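Hullosby kitchen starts egg exchange for families of small children

13 Feb 2021

The community kitchen in Hullosby has opened an egg exchange, where households can bring back their reusable plastic egg trays and have them filled again with eggs from farms in the Flilldale area. The service began this month and it is planned to continue until the end of April. After that the kitchen will decide if it becomes permanent.

The idea is simple. A family registers one tray, writes the surname on a piece of tape and leaves the tray at the side door in the morning. In the afternoon it can be collected with the eggs inside. So far 96 households have registered, and the kitchen expects to pass on 600 eggs in a normal week. The largest part comes from Huamán, a farm on the north road which keeps about 2,000 hens. Two smaller farms give the rest when they have enough.

Until last year the eggs were sold in paper cartons. The cartons were cheap, but many of them came back soft or torn and could be used only one more time. With plastic trays the kitchen can wash everything in the sink between two families. Trays of every size and shape are accepted, also old refrigerator trays, as long as they have no cracks and the wells are deep enough to hold an egg standing.

Together with the exchange, the kitchen has started a table activity for children from the age of 6. It was prepared by Khang Kiều, who teaches the beginners' cooking group. The children move eggs between a bowl and a tray, one at a time, and they learn to hold the shell with the whole hand and to put it down slowly. Later they set places at the table with light plastic cutlery. In the first meetings there is no cooking at all – the stove stays off and the aprons stay on the hook.

"Parents want to see a cake at the end, and I understand this," Khang Kiều said. "But a child who can carry an egg will be calm later, when there is also flour and a hot pan. We are not in a hurry."

For homes that want to practice between the meetings, the kitchen has written a short list of things to prepare. It asks for one egg tray, one small bowl, a few pieces of plastic cutlery and a cloth to protect the table. A thick cloth is better than a thin one, because the eggs do not roll so far on it. Raw eggs can be used, but for the youngest children the kitchen recommends to boil them first and to cool them well. Hands should be washed before and after.

The trays with handles at the two short ends have become the favorite for the exercise. They can be lifted with both hands, and the clear plastic lets a child see which wells are still free.
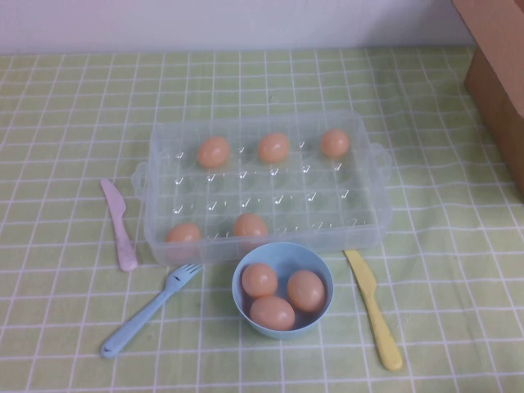 Marisela wrote to the kitchen that the exchange works well for her, but that the collecting hours are too short for people who work in the afternoon, and she asked if a filled tray could wait until the next morning. The kitchen answered that this is possible when the family calls before noon. Filled trays are then kept in the cold room overnight and given out at the side door.

Another question was about broken eggs. Every tray is checked before it leaves the kitchen, and an egg with a crack is replaced. When an egg breaks on the way home, the family can ask for a new one at the next visit, without payment. Dirty trays will be washed, but the kitchen asks people to remove old labels themselves, as the glue takes much time.

Delivery by bicycle is also being discussed. The small transport firm Punatard has offered to carry trays to the houses behind the station, where the bus comes seldom. A first test ride was made with empty trays only, and a second one with eggs will follow when the road is free of ice.

Families who wish to join can register at the side door of the kitchen or by telephone. There is no fee for registration. The eggs are paid for at collection, in cash or by card, and the price is written on the board beside the door. New places in the children's activity will be open in April.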